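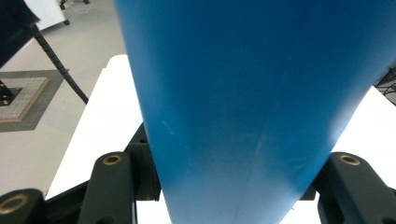
Where do the blue pieces go at the end of the night?
On the bottom shelf in the back closet, to the left of the door, with the narrow end facing in.

Bratley Hall Users' Group
Minutes of the December meeting, small room, 7:00 p.m.

Present: eight members. Apologies were received from two.

1. Minutes of the last meeting
Accepted with one change. Under item 4, "front closet" should read "back closet."

2. Question from the floor
The question and answer at the head of these minutes were asked for in writing, as three of the evening groups have been using different shelves. The answer stands until the new shelving is in. It will be copied onto the card inside the closet door.

3. Condition of the equipment
The blue equipment was looked over before the meeting. Scratches and scuffs were noted on the surface. It was agreed that light marks of this kind do not need repair and that no piece should be thrown out on account of them. Anything split or with a sharp edge goes in the box by the door and is reported at the next meeting.

One member asked whether the scuffs could be buffed out. The cleaning sheet from Mendes says mild soap and a soft cloth only. No scouring pads. The green pads under the sink are for the pans and will be moved to the kitchen.

4. Back closet
The closet was measured last month. The bottom shelf is 48 inches long and 16 inches deep. The wider pieces stick out past the front and the door has been pushed shut against them. Two prices were received for deeper shelving:
Fomlow, 3000 dollars, fitted, with a rail along the front.
Skovum, almost 2000 dollars, delivered flat, no rail.
Discussion followed. Some members felt the rail was worth having with the children's groups in the building. Others pointed out that the Skovum shelves could be put up in a morning. A vote was taken and Skovum was chosen, five to three. The order will go in after the January rent is received.
Until then, wide pieces stand on the closet floor and nothing is stacked on top of them.

5. Putting away
Complaints were received from the morning group that equipment had been left along the radiator wall overnight. Agreed:
All equipment is back in the closet by 9:30 p.m.
Mats go in first, upright, against the rear wall.
The closet light is switched off and the key returned to the hook in the kitchen.
The group that uses the room last signs the sheet. The sheet was blank for most of November.

6. Labels
Paper labels have been peeling. It was proposed that the shelves be labeled and the equipment left plain. Carried. The label tape is in the second kitchen drawer.

7. Any other business
The side door is sticking again. The landlord has been written to.
The kettle lid is missing. Please check bags.

Next meeting in January, same room, 7:00 p.m. The meeting closed at 8:20.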